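Film & Television | Festival Notes
Print this page | E-mail this page

1/ The Markance Film Society has completed its review of "Kusen," the second feature from Maleo Pictures, which opened our spring program on 10 March 2024. Our notes follow in this thread. Members who have not yet seen the film should know that posts 6 and 7 discuss the ending.

2/ "Kusen" takes place over one winter in a ferry town that is losing its ferry. A ticket clerk keeps opening her window each morning after the last crossing has been canceled. The company continues to pay her, and she continues to show up.

3/ The premise is thin, and the first 20 minutes lean on it heavily. Several long takes of the empty dock could have been shortened without harm. Viewers who enjoyed the pace of the studio's debut, "Carvalho," will be more patient with these passages than newcomers.

4/ The film improves once the clerk's brother returns to sell the family house. Their scenes are played quietly, often with one of them busy at a sink or a stove. The argument over the piano is the best written exchange in the picture, and it is over in under two minutes.

5/ Sound deserves special mention. There is almost no music before the midpoint. The harbor bell, the ticket printer and the kitchen radio carry most of the mood. In our main hall the low end was a little heavy, and we have asked the projection team to adjust the level before the April screenings.

6/ (Ending discussed.) The clerk does board a boat in the final reel, although it is a freight vessel and she has no ticket. The society's reviewers were divided on this. Some found it a fair reward for a patient audience. Others felt the script had ruled out exactly this kind of escape in its first half.

7/ (Ending discussed.) The last shot, of the closed window with the light still on, is held too long. A similar image closes "Carvalho," and the repetition weakens both. We would have preferred the film to stop on the brother's phone call.

8/ Attendance for the opening run was 2,883 across all showings, against a target of 3,000. The late show on the first evening drew 900, the largest audience for a subtitled film at Markance to date. We thank all members who attended.

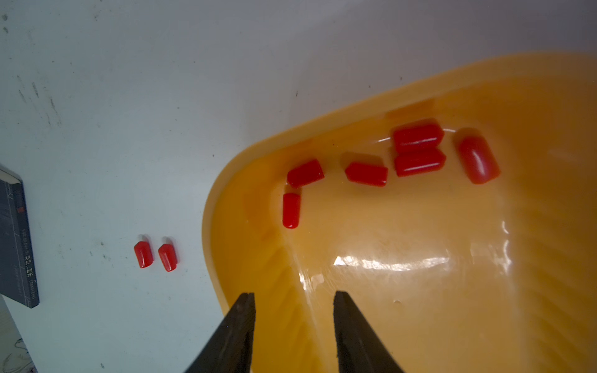 9/ Screening details for April. "Kusen" returns to the small hall, which seats 100. Reserved seating applies. Members may book two seats each, and any seats left will be released to the public at the door 30 minutes before the film begins. Late entry is not permitted in the small hall.

10/ "Carvalho" will be shown on the same program for those who wish to see the two films together. There is a short break between them. A combined ticket is available at the box office only and cannot be exchanged for a single showing at a later date.

11/ Our rating for "Kusen" is three and a half stars out of five. It is recommended for viewers who like slow family drama, with some caution about the opening and the final minutes. Running time is 112 minutes, in the original language with English subtitles.

12/ Written comments on the film may be left at the front desk or sent as a reply to this thread. A selection will be printed in the April program.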